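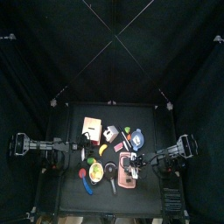 4 min read

Two-Arm Bench: Frequently Asked Questions

Last updated 9/3/22

These are the questions we get most about the two-arm bench at the Fjeld shared workshop. The build log has the part drawings. Write to Nayeli Arriaga if your question isn't covered, and she will either answer it or pass it to whoever built that piece.

What is the bench for?

It's a table with two small robot arms that we use to practice pick-and-place on ordinary things: play food, a pan, bowls, small boxes, markers. A person moves the arms through a task, the computer saves the motion, and later we try to get the arms to do the task alone. It started as a home build in Peadar Gilmartin's garage and moved to the workshop in December.

Who built it?

Peadar did the first arm and the wiring. Vittoria Negri did the second arm and both mounts. Trygve Sundqvist built the enclosure and hung the curtains. The control program is called Marus and was written by Nayeli. Other members have made fingers, brackets and cable ties as needed.

Can I use it if I'm not a robotics person?

Yes. You need the regular shop orientation plus one session on the bench with Nayeli or Vittoria. You don't need to know how to program. Most people can move a banana into a bowl by the end of their first session.

Why are there curtains?

The bench stands next to a window, and afternoon sun used to wash out the view of the table. Black fabric fixed that. It also hides people walking past. We tried painted panels first and they were heavy and got in the way of anyone working on the mounts. Please don't pin notes to the curtains.

What are the cables that cross over the top?

They are bracing. The enclosure leaned a little when the arms moved fast, and two tight cables in an X took care of it. Don't hang anything from them, and don't use them as a handhold when you reach over the table. If one feels slack, tell Trygve before you tighten it.

How are the arms attached?

Each arm has its own grey metal mount, one at the left edge of the table and one at the right, so they reach in toward each other. The first version had both arms on the same side. They ran into each other constantly, and the far half of the table was hard to reach with either one.

What are the links made of?

Aluminum. We started with printed links and they flexed enough that the gripper would miss a marker lying flat. If you're copying this at home, printed links are fine for learning, but plan on replacing the long ones.

What does the red light at the base mean?

Power is on. It does not tell you whether the motors are holding. Treat an arm with a red light as one that can move. There is one light per arm, and each arm has its own switch.

Why are the cables looped around the gripper?

They need slack to follow the wrist as it turns. Keep the loops loose. When someone ties them tight for looks, the connector at the wrist works itself out, and it has cost us two evenings so far. It's on the list to route them better. Eskil Boström has a sketch for a guide that clips to the last link, and anyone who wants to help make it should talk to him.

Can I bring my own objects?

Please do. Keep them light and dry. A toy spatula, an eraser, a card or a small cardboard box is about right. No glass, no knives, nothing with liquid in it. Real fruit is allowed for one session if you take it home. Our loan box is on the shelf under the window and currently holds 16 items. Sign out anything you borrow.

Which objects are hard?

Thin ones. A marker or a stick lying flat gives the fingers very little to grab, and a card inside a bowl is worse. Pans are hard in a different way: the handle is easy to grip, but the weight of the pan makes it swing. Shallow trays with raised edges are a good place to begin.

Should I tidy the table before a run?

Only if your task calls for it. Clutter is useful, and a setup that only works with one object on the table isn't much use to the rest of us. Leave room for both grippers to come down, and don't put anything tall directly under a parked arm.

What did it cost?

We don't have a clean total. Much of the metal came out of the scrap bin and the first motors were left over from another project. The most recent order, for replacement wrist motors and connectors, was $182 from Istine. Receipts are in the binder.

How long did the second arm take?

Vittoria logged 19 evenings, including the mount. She says someone with the drawings in hand could do it faster. The log has her notes on which holes to drill first.

An arm stopped halfway through a motion. What do I do?

Keep your hands back. Switch off that arm, and support the gripper if it's over something breakable, because it will sag when the power goes. Wait a minute, then check the wrist connector. If it's seated, switch on again and run the homing routine. Should it stop a second time, leave it off and put the red tag on the switch.

Can I take the plans and build one?

Yes, the drawings and the Marus files are free to copy. The current drawings are version 4. Versions before that put the shoulder bolts in the wrong place, so check the corner of the sheet before cutting. A group at the Destden makerspace is working from the same set and posts changes to the shared folder.

How do I book time?

Use the sheet on the workshop door. Two hours at a time, and one booking per person per week. If you're leaving a task set up for the next day, write that on the sheet with your name.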